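Gokbridge House – residents' meeting
Minutes, 18/03/2025, ground floor lounge

Present: Waraporn Sitthichai (chair), Uthai Yensuk (minutes), people from both landings, Khamphan family came in at item 3.
Apologies: flat 2, on nights. Top back room, has a cold.

Typed up same evening so bear with me. Shout if I've got your bit wrong.

1. Last minutes

Agreed. One correction, the tap that drips is the one in the first floor bathroom, not the kitchen. Kitchen tap is fine. Still dripping btw (bathroom).

2. Kitchen

Long one. Main complaint is mugs. Cupboard nearly bare most mornings, people drinking tea out of measuring jugs. Waraporn asked everyone to have a look in their rooms before the weekend and bring down whatever belongs to the kitchen. Own mugs stay in rooms, obviously. If you like yours and want to keep it, don't leave it on the draining board and then be upset.

Suggestion to write room numbers on the bottoms in nail varnish. Some for, some said it comes off in the wash. No vote, do it if you want to.

Fridge – top shelf is shared, all the others are by room. Labels have fallen off, Uthai to redo with better tape. Open tins not to go in the fridge as tins. Tubs are under the sink.

Tea towels: 12 bought in August, hardly any seen since. Please check laundry. Waraporn won't buy more out of house money until the old ones show up.

Bin rota as before. Recycling has been going out with food still in it and got left on the pavement twice. Rinse things.

3. Bedrooms and the small desks

Came out of the mugs really. The rooms on the back side are narrow and the bed goes right up near the desk, so most of us end up sitting on the bed to use the computer. Works ok for films, bad for your back if you're at it all day. Discussion of whether beds could be turned to go under the window. Waraporn measured hers, won't go, radiator in the way. Front rooms might be possible.

Mrs Khamphan asked if the landlord would swap the desks for narrower ones. Tellon (letting agent) said no last time but that was for all rooms at once. Agreed to ask again just for the back rooms. Waraporn to write.

Drinks on beds. We had the mattress in the first floor front replaced after the coffee and Tellon took 60 pounds off the deposit for it. So – drinks on a bed are your own lookout, but you pay if it goes over. Somebody asked for a flat ban. Not agreed, everyone does it, me included, and no one was going to go round checking.

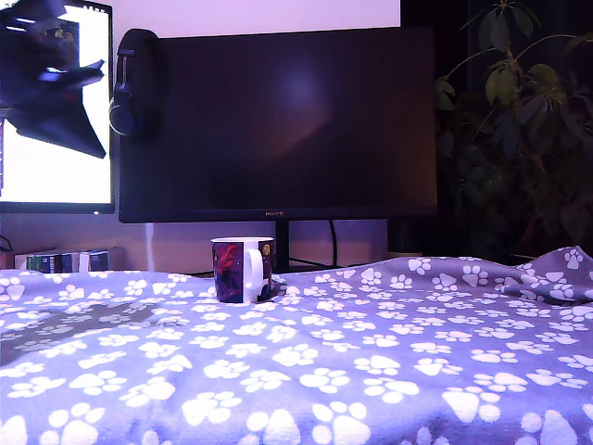
Bedside shelves were the other idea. Small clip-on type, goes on the bed frame, takes a cup and a phone. Uthai has seen them in Lernell, will find out the price and whether they fit our frames, which are thicker then normal. No screws into the walls please, that's in the tenancy and it does get looked at.

Headphones: thanks to those who use them after ten, much quieter on the landing. A few people still don't and the walls are what they are. Request for hooks to hang them on. Stick-on hooks allowed on the side of the desk, not on paint. Pulls the paint off, see first floor back.

Cables. Extension leads running under rugs to be moved out by the weekend. Don't plug one extension into another. If you're short of sockets tell Waraporn and she'll put it in the same letter as the desks.

Screens and so on to be switched off at the wall if you're going away. Electric bill went up again over winter, figures on the board.

4. Blankets and heating

Back rooms cold still. Thermostat is in the hall where it's warmest so it clicks off before the back has had any benefit. Tellon sent someone, he bled the radiators, a bit better for a week. Going in the letter as well.

Meantime there's a bag of spare fleeces and throws in the airing cupboard, all washed, help yourself. Wash fleece cool and don't tumble it, goes bobbly, and it blocks the filter. The filter needs cleaning after every load anyway. It was solid when Uthai looked at it.

Fan heaters – discussed, not banned, but they eat electric and it's a shared bill. Don't leave one on and go out. Mr Khamphan said an oil filled one is cheaper to run, others weren't sure. Left there.

Curtains: first floor back would like thicker ones. House money can cover one pair now, more later. Agreed.

5. Laundry

Day slots working except where they aren't. If the machine's finished and the owner hasn't turned up, you can take it out and put it in the blue basket. On the lid, not the floor.

Odd socks box is full. Gets emptied to charity at the end of the month.

6. House money

991 in the tin and bank together, before curtains. Waraporn has the book if anyone wants to see. Two rooms behind, they know. Still the same amount each per month, no change proposed.

7. Any other business

Side gate code isn't changing, ignore the note that was on the door.

Bikes in hall. One is fine, any more and you can't get a pushchair past. Back yard has a rail.

Someone's parcel has been on the shelf for ages, name's smudged, looks like it ends in an n. Have a look.

Ladder back in the cellar please whoever's got it.

Spring clean – agreed to do the kitchen cupboards and the landing windows in one go, date to go on the board. Bring gloves. Mrs Khamphan doing food so turn up.

Actions

Waraporn – letter to Tellon (desks back rooms, sockets, thermostat, drippng tap)
Waraporn – curtains, one pair
Uthai – fridge labels, price of bedside shelves
Everybody – mugs and tea towels down to kitchen, extension leads out from under rugs
Whoever has it – ladder

Next meeting after the spring clean, same room. Closed when the kettle went on.

U.Y.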